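Mobile Applications, Lecture 6
Working without a network: local storage and synchronization
Notes by Tài Hứa

These notes cover what I said in the lecture plus two points I had no time for. They do not replace the lab sheet. If you find a mistake, please write to me before Friday and I will correct the file.

6.1 What we mean by offline

Last week our app asked the server for a list, waited, and showed the list. When the server did not answer, the app showed a message with a Retry button. This is acceptable for a first version, but a phone is not a desk computer. It goes into elevators, basements and trains. Very often it is connected to a network and still receives nothing, for example when a hotel wants you to accept its conditions first. So the question "is the phone online?" has no good answer. The system can tell you that there is a connection, but it cannot promise that your next request will arrive.

For this reason I ask you not to write code which first checks the connection and then decides what to do. Write code which tries, and which knows what to do when the try fails. Some of you have used the connectivity check in the lab to hide a button. Please remove it.

We will use three words during the rest of the course.

Cache: a copy of data that belongs to the server. We may delete it at any moment and nothing is lost except time.

Local store: data on the phone that may not exist anywhere else yet. We may not delete it.

Queue: the list of changes the user has made and the server has not confirmed.

Many errors in student projects come from mixing the first and the second. A note that the user typed in the train is put in the cache folder, the phone becomes full, the system cleans the cache folder, and the note is gone. The system did nothing wrong. The cache folder is for things which can be cleaned.

6.2 Where to put the data

Small settings (the chosen theme, the last tab, the sort order) go in the key-value preferences. Do not put lists there. I have seen a whole shopping list written as one long string in the preferences, and it was read and written again completely after each tap.

Lists and records go in the database. On Android we use SQLite through the Room library. You describe each table as a class and each query as a function, and the compiler checks the queries for you. The screen should observe the database and never the network answer. The direction is always the same:

network -> database -> screen

and, when the user changes something:

screen -> database -> queue -> network

With this arrangement the screen does not need to know where a row came from. It also becomes much easier to test, as you can fill the database by hand and look at the screen with the server turned off.

Large files such as photos and sound stay in the app's own file directory, and the database keeps only the path. A student asked if one can store the photo in the table directly. One can, but reading one row from SQLite on Android passes through a window of limited size, and a big photo will not fit in it. The error message in this case is not very friendly.

6.3 The first synchronization

When the app is opened for the first time, the database is empty and we must download everything. Our practice server, Rostunen, holds 3000 records. If we ask for them in one request, the answer is big, and if the connection breaks near the end we have to start again from zero. So we ask in pages. The lab server accepts a page size up to 475, which gives seven requests, the last one shorter.

Two things to be careful about.

First, write each page to the database in one transaction, together with the mark that says how far we came. If the page is written and the mark is not, the next start downloads the same page again; that costs little. If the mark is written and the page is not, you have a hole in your data and you will never notice it.

Second, do not use the page number as the mark. Between page two and page three somebody may delete a record, all the following records move up by one place, and you miss one. Use the last identifier you have received, and ask for the records after it. In the literature this is called cursor or keyset paging.

6.4 The following synchronizations

After the first download we want only what has changed. The usual method is a time mark: "give me everything modified since this moment." The time must come from the server. The clock of the phone may be wrong, sometimes by hours, and some people change it on purpose to get extra lives in a game. Save the time which the server put in its last answer and send the same value back without touching it.

Deleted records are a special difficulty. A record which does not exist anymore cannot appear in a list of changed records. The server therefore has to keep a small trace of it, with the identifier and a flag. We call this trace a tombstone. How long should it be kept? Longer than the longest absence you want to support. In Rostunen it is kept for 74 days, and a client that comes back later than that must throw away its cache and do the first synchronization again. Note the word cache. The queue must be saved and sent first.

6.5 The queue

Each change becomes one row in a table called pending: an identifier made on the phone, the kind of operation, the content, and the number of tries. When the server confirms, the row is deleted.

The identifier is important. Suppose the phone sends "create order", the server creates it, and the answer is lost on the way back. The phone does not know that it worked, so it sends again. Without an identifier we have two orders. With it, the server recognizes the second request and only repeats its answer. We say that the operation is idempotent: doing it twice gives the same result as doing it once. Generate the identifier when the user taps the button. If you generate it when you send, each try has a new one and you have won nothing.

For the waiting time between tries we double it each time, beginning with 2000 milliseconds, up to a maximum that you choose. Add a small random part. When a server comes back after a failure, all clients would otherwise call at the same moment and push it down again.

Not every failure deserves a new try. If the server says the content is not valid, it will say the same tomorrow. Such a row must leave the queue and be shown to the user with a clear message. Otherwise it blocks everything behind it.

To run the queue we use WorkManager. You tell it what should be done and under which conditions (network available, battery not low), and the system chooses the moment. Your work may be started late and it may be stopped in the middle, so each step must be able to begin again.

6.6 Conflicts

Two phones change the same record while both are offline. What should the server keep? There are several answers and none is right for all cases.

Last writer wins is simple and loses data silently. For a theme color it is fine. For a medical note it is not.

Merging by field works when the two persons changed different fields. One changed the phone number, the other the address, and both are kept. But be careful with fields that depend on each other, such as city and postal code.

Asking the user is honest, but the user is often not able to answer. A dialog with "Keep mine / Keep theirs" is shown to a person who was only trying to close the app. If you ask, show both versions side by side and say which one is newer.

For the project you must choose one method for each type of record and write two or three sentences about why. I will read these sentences more carefully than the code.

6.7 Text for discussion

Please read the following short report before the seminar. It was shortened by me.

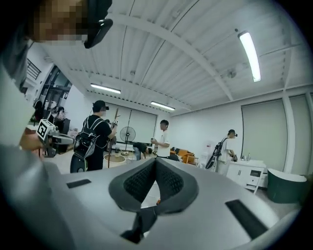 GARKPORT, March. The delivery app Hullow has published an account of the failure that left many of its drivers with wrong routes during one morning. A new version of the app had changed the shape of a table on the phone, and the migration step removed the old table before its content was copied. The drivers who had been online since the evening lost nothing, because their queue was empty at the time of the update. For those who had worked in the Sopacua valley, where coverage is poor, the confirmed deliveries of the previous day disappeared from the phone and had never reached the server. The company asked these drivers to enter the deliveries again from paper slips. It says that it will now refuse to update a table while there are unsent rows in it, and that support staff can see the length of each driver's queue.

Questions to prepare:

Which of the three words from section 6.1 describes the lost data? Which word did the developers probably have in mind?

The company will refuse the update when the queue is not empty. What happens to a driver whose queue contains a row the server will never accept?

Write the migration in the right order, in words, without code. Say at which point the transaction begins and ends.

Would identifiers made on the phone have helped when the deliveries were entered again from paper?

6.8 For the lab

Start from the branch lecture6. The pending table is there but it is never read. Make the worker that reads it, then test it in airplane mode: make a change, close the app completely, turn the network on, and wait. Do not open the app again during the test, or you will not know what started the work.

On the emulator the worker can take a long time to start. You may force it from the background task inspector in Android Studio. Write in your report that you did so.

Next lecture: notifications, and how to tell the user that something is not yet sent without frightening him.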